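Bomell Table Tennis Table — Owner's Guide
Section 4: Setting Up the Net and Checking the Bounce

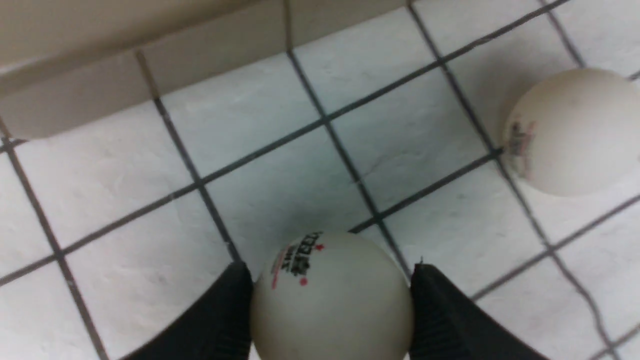

Now that both halves of your table are unfolded and locked, you're ready for the net — the part most families want to rush through. Please take your time with it. A net that sags or leans will spoil an otherwise lovely table. You'll want a ball handy for the last steps, and an ordinary off-white one with the maker's mark printed in black is just fine.

1. Open the two clamps and slide one onto each side of the table, right at the center line. Leave them a little loose for now.

2. Slip the net sleeve over both posts and draw the cord snug.

3. Tighten each clamp by hand until it no longer shifts when you nudge it.

CAUTION: Never use pliers on the clamp screws. The top is 18 mm thick and its edges will dent.

4. Stand the net gauge beside the middle of the net and adjust the cord until the two are level.

5. Drop your ball from shoulder height onto each half, and listen. A dull sound usually means a leg needs leveling, so go back to Section 3 and turn the foot on that corner a little at a time.

Note: If you plan to leave the table in the garage through July, loosen the cord between games — heat is hard on it. Spare cords come in the Gilport kit, packed with the spare feet.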